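4.2 Wrist camera and gripper kit under test

The kit reviewed in this section is the Durura, a parallel-jaw gripper sold by Skuneo with a small camera fixed at the wrist. It is offered as a single package with a mounting plate, a cable set and a licence for the Vusell recording software. We bought two units at list price and had no contact with the supplier beyond the order itself.

Both units were fitted by Pruitt and Farouk following the printed guide. The guide omits the tightening order for the mounting plate, and the first unit had to be refitted after the camera view was found to be rotated by 2 degrees. All recordings made before the refit were discarded. The remaining set holds 1,273 episodes of cup handling at a fabric-covered table, with the start pose varied by hand between episodes.

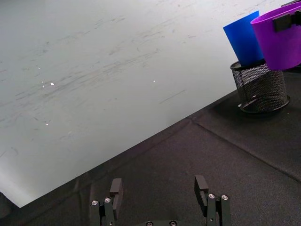
Figure 2. Wrist camera view with the jaws open. Blue and purple cups at a black mesh holder, upper right.

The camera position keeps both fingertip pads in view when the jaws are wide apart, as in Figure 2, so the gap can be judged against the work surface without a second camera. The cost is at the edges. A cup standing high and to the right may be only partly in view, and its upper rim is then lost to the policy. The black fingers also offer little contrast against dark cloth - a lighter pad would be a cheap change.

Large pale surfaces were a further concern. Automatic exposure was left on, as supplied, and we did not correct for bright areas in software. Users who need even tone across the view should fix the exposure by hand before recording. The setting is found under the Vusell device menu and is not kept after a restart.

Related items
Baptiste and Kincaid: Finger wear in low-cost grippers
Ostrowski: Notes on the Admasu arm controller

Shares: 2
Contact | Copyright | Back to top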